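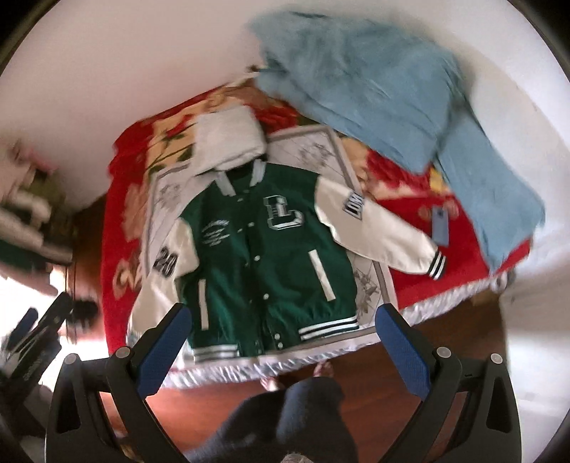 Dimas Mangundap wants it on record that jackets are worth ten T-shirts each, becuase the snaps and sleeves give the policy something to think about, and that we should stop padding the set with easy stuff. Noted. Jackets stay in.

Anyway, hi. Gallery page for the Bremia folding set, home round. Quick one, captions only, long writeup when Nabila Lumbantobing is done with the labels.

Print this page | E-mail this page

What we're after: everyday laundry handled by people in their own bedrooms, on their own bedding, with the hand-held grippers. Not a lab table. 2877 clips in so far, 27 homes. Every clip is one garment, start to finish, no restarts.

Caption for the opener: varsity jacket, green body, cream sleeves, laid out on the bed with the front up. Big L on the chest, 20 on one sleeve. Patterned bedding underneath, good, we want busy backgrounds. Plain sheets made the old Cekcombe model lazy and it fell apart on anything with flowers.

Notes for that garment class. Collar to the head of the bed. Sleeves out before you start folding. Go slow near the cuffs, the pads slip on ribbing. If a sleeve goes under the body, leave it and carry on, we keep those too.

Next up, mid-move. Red cloth, stripes, crumpled white, the fingers right in among it. Blurry. Blur stays in the set, Afiq Ong ran the filter at 2 settings and the strict one threw out most of the fast grabs, so we went with the loose one.
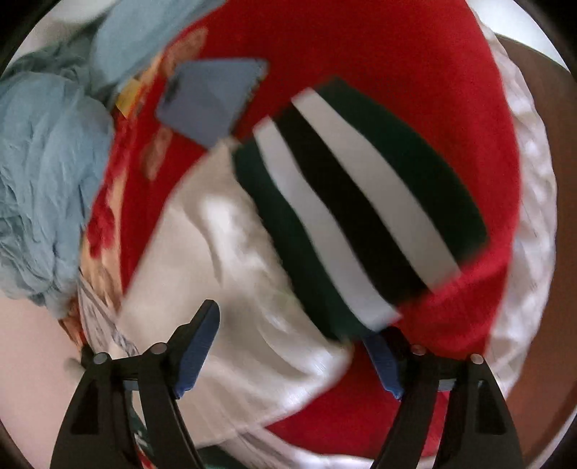 Still to come

Towels, 6 more homes. Afiq Kusuma has the schedule, ask him not me.
Socks in pairs. Labels for these are a mess, being redone.
Trousers, the December batch. Uploaded but not checked, some clips have the left gripper clock drifting from the right. Zulkifli Liew is realigning them.

Want the raw clips? Mail the Bremia list and say wich garment class. Full set is big, please don't ask for all of it.

Print this page | E-mail this page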